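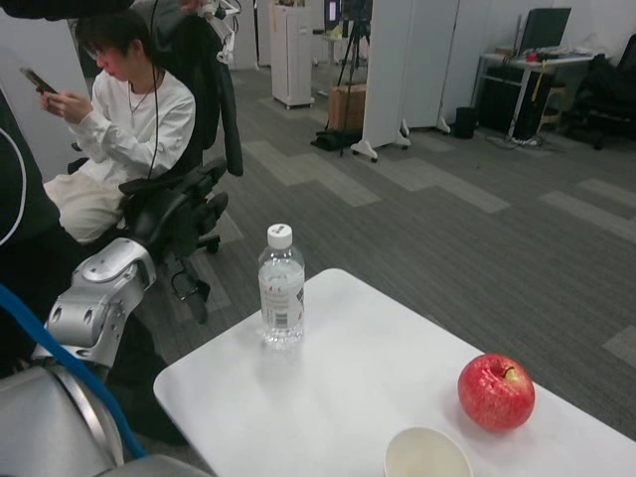
Erdal Aydoğan wrote in to say that an apple on a shared table is public property by midafternoon, and that anyone who feels otherwise should keep it in a drawer. He was answering my last column, in which I suggested that the big white table in an office ought to be left alone by people who have desks of their own. He went on for two pages. I've printed the fair part.

I disagree with him, and I'd like to do it at length.

Take the usual inhabitants of such a table: a bottle of water, an apple, a cup. You'll find them in any building with carpet and rolling chairs. I have seen them at the dentist's, at the bank in Clorkstead, and in every room at Womenine, where I spent nine years being paid to write about furniture. They are the still life of our age, and the old Dutch painters at least had a lobster to work with.

My complaint with Erdal is that he thinks the apple is the problem. The apple is the best behaved thing on any table. It has no lid to lose and it leaves no ring. It will sit there looking like health for a week and ask nothing of anyone. Most apples in offices are bought on a Sunday-night sort of impulse by people who then eat a muffin, and I include myself. But an uneaten apple is still somebody's good intention, and I don't think a person's good intentions become public property because the clock says 3. If they did, I'd have been cleaned out years ago.

Water is where the trouble starts. One bottle is a drink. Two bottles that look exactly alike are a standoff, with each owner sure that his was the fuller one, and both going thirsty until five. At the Kennedy building, where Womenine rented its last floor, we had a cabinet of the things by the elevator and 100 percent of us took a fresh one every time we sat down. Nothing was ever finished. I once wrote my initials on a cap and felt like a man guarding a gold mine. Somebody drank it anyway, or poured it on the fern.

The remedy I proposed then, and propose again, is that a bottle goes where its owner goes. It's light, and it has a cap. The whole history of bottles has been leading up to the moment when you could pick one up and take it with you.

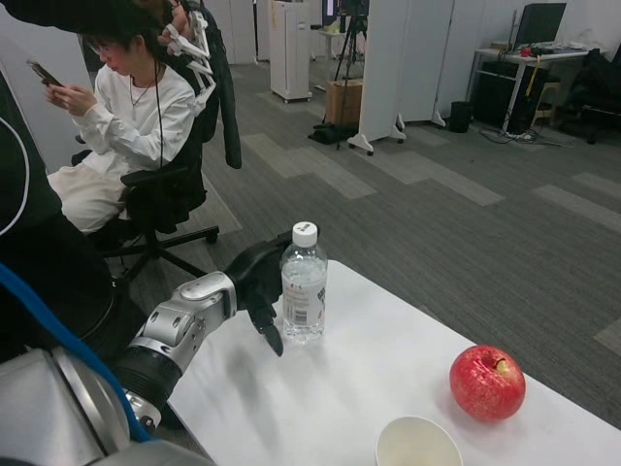
Cups are harder, and I'll admit I have changed my mind on them. I used to be strict. An empty cup on a table, I wrote in December, is litter that hasn't been introduced to the trash can. Several readers thought that was harsh, and one sent me a picture of her own table with the cups arranged in the shape of a face.

What softened me was a month of working out of Bolier, the coffee place under the Clorkstead library, where they clear your cup the second you set it down. You'd think I would have loved it. I hated it. With the cup gone I looked like a man occupying a table for no reason, and I started leaving sooner. An empty cup says you're still in the middle of something. You can look into it and sigh. You can carry it across the room when a conversation goes on too long. Half the phone calls I've ever escaped, I escaped by way of a cup that needed seeing to.

So let the cup stay for as long as its owner is in the chair. When the owner leaves, the cup leaves too, and I'd extend this to jackets, though the jacket on the back of a chair is a whole other column. (People use it to suggest that they have only stepped out. I knew a jacket at Womenine that was in the office more than its owner was, and I believe it was better liked.)

Erdal's second page is mostly about white tables, which he considers a mistake because they show everything. On that we agree as to the facts. Ours at home cost $2158, which my wife has asked me to stop telling people, and it reports every crumb. I've grown fond of it. A dark table lets you believe you're tidy, and I did believe it, for most of my thirties, until we moved and saw the old one in daylight.

As for the apple, Erdal, buy your own. They're by the register.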